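Teaching a cable-routing task by remote control

Posted 16/10/2018 by Nusrat Matubbar

These are the steps we follow on the Drusport arm when we want to record a person doing a job through the hand controller. The job in this write-up is handling a thin cable at a bracket on a perforated metal panel. Most of it carries over to other small work with soft parts.

You need the arm homed and warmed up, the wrist camera plugged in, and the Grellano software open on the recording computer. Keep the stop button where your free hand can reach it.

1. Fix the start pose

Move the arm to a spot where the wrist camera sees the panel and the bracket together. Save it under a name you will recognize next week. Every recording starts from this pose. If you start from wherever the arm happened to be, the first seconds of each demonstration will be different and you will end up trimming them by hand.

2. Set the speed scale

Set the hand-to-arm scale to 3, so that moving the controller 3 inches moves the gripper one inch. People always want it faster. Leave it alone until you can finish the job several times in a row without touching the panel hard.

3. Check the camera view

Bare metal reflects a lot of light. Look at the live view before you record anything and move the lamp until the bright band stays off the part you are working on. A little glare elsewhere on the panel is fine. Lock the exposure once it looks right. Auto exposure will shift each time the gripper passes in front of the lens, and then the same panel looks like a different one in every clip.

4. Do a dry run

Go through the whole job with recording off. Approach slowly, bring the fingers in line with the cable, and close gently. A thin cable rolls when you squeeze it off center. If that happens, open up, back away and line up again. Don't chase it along the panel with the fingers closed.
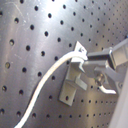

Leave some slack in the cable. A pulled-tight cable fights the gripper, and the operator starts making small corrections that get recorded along with everything else. A loose curve is easier to work with. Change the curve a little between recordings so the robot doesn't learn one shape only.

5. Record

Press record, wait one second, then begin. Move at an even pace and don't stop to think in the middle of a motion. If you need to think, do it at the start pose. When you are finished, open the fingers, back straight off the panel and press stop.

We record 24 demonstrations per setup. Take a break after 9. Tired hands show up in the data as shaking and late grips.

6. Sort the recordings

Play each one back the same day. Mark it keep, fix or drop. Drop anything where the gripper pushed the bracket or lost the cable completely. A recording with one missed grip and a clean second try can stay, and a few of those are useful. If you have fewer than 15 keepers, record more before you train.

7. Train and test

Load the keepers into Prevura and use the default settings the first time. For the test, run the arm at half speed with someone at the stop button. If it stops short of the cable, look at the start pose first. Ours had been saved over by accident, and it took us an afternoon to find out.

The Dissanayake controller uses the same steps, but its grip trigger is reversed, so squeeze to open. Put a piece of tape on the handle as a reminder.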